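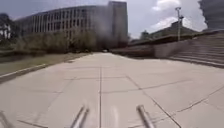

The forward mount on the Panda rover has been re-shimmed and the camera reseated, so the heading drift reported in June can be looked at again. I ran the check on the plaza, using a straight slab joint as the reference line. With the rover standing on the heading, the joint should come up between the two front bars and run on toward the far end of the walkway. The bars are useful for this as they are fixed to the chassis – if they shift in the view, the camera has moved and the log is no good.

Hongmei Gu wrote on 3 Jul 2021:

> The left wheel encoder gives 2000 ticks per turn on the bench. The right gives the same until the motor warms up, then drops ticks. I suspect the connector, not the disc.
>
> Do we still keep the old yaw offset in the Jovus config? Cuiping Feng set it before the mount was changed.

No. Please remove it. The offset corrected for the old bracket, and with the new shims it adds an error in the other direction. The key is on line 167 of the drive file. Set it to zero and leave the key in place, or the loader falls back to its default.

On the encoder: I agree about the connector. The crimp on pin 3 had pulled back. I replaced the housing and both pins, then tied the cable to the frame with slack for the suspension. The last run logged 468 frames with no dropped ticks on either side, but it was a short run and the motor may not have been fully warm.

Still open:

- Repeat the encoder test after a longer drive.
- Check the bar clamps with the torque wrench. I only did them by hand.
- Reduce exposure time. Joint lines close to the rover come out streaked, and the line fit is poor there. For now I mask the bottom 102 rows.

Cuiping, can you send the original shim drawing? The copy in the Dong folder has the old hole spacing.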